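Detecting Unusable Wrist Camera Frames Before Policy Training

Student project report
Setareh Tabrizi
Clunumstead, Robotics Software module

1. Background

The Idlow stack runs our tabletop manipulation work. It records joint positions, gripper state and wrist camera video while a person guides the arm through a task, and the recordings are later used to train an imitation policy. At the start of this project the training script took every frame it was given. My task was to write a filter that sits between the recorder and the training script and decides which frames should be kept, which should be given a lower weight and which should be dropped.

The wrist view changes very quickly. When the arm swings from one side of the table to the other, the camera swings with it, and a large object close to the lens can hide most of the workspace. The fixed camera does not have this problem, so I left it out.

2. Data

I used 1,191 frames taken from recordings made in July. The recorder saves 30 frames per second, but I took frames from separate parts of each recording so that the set was not full of near copies. I labelled each frame by hand as clear, blurred or blocked. A frame could be both blurred and blocked.

Labelling was slower than planned. My first set of rules said a frame was blurred if the edges of objects were soft, and this did not work well, as the gripper fingers move with the camera and can stay sharp while everything behind them smears. I rewrote the rules so that the gripper was ignored, then labelled the whole set again.

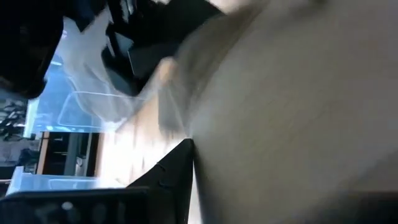

The same problem appeared in the code. The first version of the filter measured sharpness over the full picture using the variance of the Laplacian. One strong edge along a finger was enough to lift the score above the threshold, and the frame was passed as clear. Strong light from a window had a similar effect when it left a hard line between bright and dark areas.

3. Method

The final filter has 4 steps, run in this order:

Mask the gripper, using the finger position from the recorded gripper state.
Split the rest of the picture into tiles and score the sharpness of each tile.
Estimate camera speed from the joint velocities and the arm model.
Combine the tile scores and camera speed into one weight between zero and one.

Camera speed turned out to be the most useful signal. A plain surface such as a bare panel has little texture, so its tiles score low even when the arm is still. With the speed included, the filter can tell a still view of a plain surface from a blurred one in most cases.

Blocked frames are handled separately. If a large connected group of tiles has low texture and similar colour, the frame is marked as blocked. I chose not to drop these automatically — a close view of an object is often what the policy needs just before a grasp.

4. Problems

The clocks of the camera and the arm controller were out of step by 2 frames. The speed estimate was therefore being matched to the wrong picture, and fast movements were flagged late. I fixed this in the loader by shifting the joint data. A better fix would be to stamp both streams from the same clock, but that means changing the recorder, which the Sudwood group also uses.

Clear plastic is still a weak point. Its folds give faint edges that the tile score treats as detail, and the blocked check does not always pick it up.

5. Remaining work

The filter now runs as a command line tool and writes its weights next to each recording. The Hedegaard training script reads them if they are present. I have not yet trained a policy with and without the weights for comparison. The tile size is fixed in the code and should be moved to the settings file, along with the speed threshold.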